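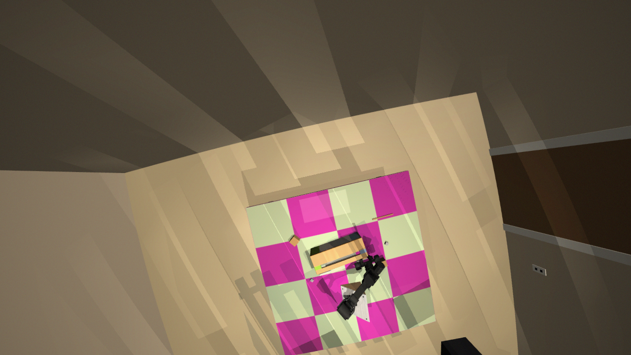 A robot arm at work on a checkered table, in a computer-made practice room.

Robots have rules. Lots of them! I write safety lessons for kids at Ondinix, and the question I get most is "Can a robot get in trouble?" Nope. A robot doesn't know what a rule is. The rules are for the people who build it and switch it on (so if something goes wrong, they're the ones with explaining to do).

Let's start with the practice room. The table, the arm and the long wooden box were all drawn by a computer, shadows and everything. Before a real arm is allowed to move in a real room, our rule says it has to try the job on a screen first. Our last job had 726 practice runs. If a pretend arm whacks a pretend table, you press a button and start over. A real arm is heavy and strong, and you can't un-whack a table!

Now look at the little things lying near the box: a small block, a thin stick, a couple of tiny cubes. Small stuff is tricky for a robot. You'd spot a stick and just reach over it without thinking. A robot has to be told what's there, or find it with its sensors, and it can still get it wrong. So the people in charge have to ask, "What happens if it bumps that?" before they let it go.

OK, here are the 4 big rules we use at our workshop in Tremadcombe.

Rule 1: Know where the stop button is.
Ours is big and red, and you have to be able to reach it without leaning over the robot. Everybody gets a turn pressing it on their first day. It's very satisfying.

Rule 2: Stay outside the line.
A robot arm can only stretch so far, and we call that its reach. We put yellow tape on the floor a good bit farther out than that. When the arm has power, people stay on the outside of the tape, even if the arm is sitting still. It might be waiting for its next instruction, and waiting looks exactly like being off.

Rule 3: Slow first, fast later.
The first time our arm does a new job, it goes so slowly you could eat a sandwich while it picks up one block. I've done that. Cheese and pickle.

Rule 4: Write it down.
Every bump, drop and surprise goes in the notebook, even the silly ones. We're up to page 160 now, and my handwriting is all over it.

Want to try this at home? Ask a friend to be the robot, put a few blocks on a table, and give one instruction at a time, like "hand left" or "close your fingers." Pick a stop word before you begin. Ours is "Wuvum!"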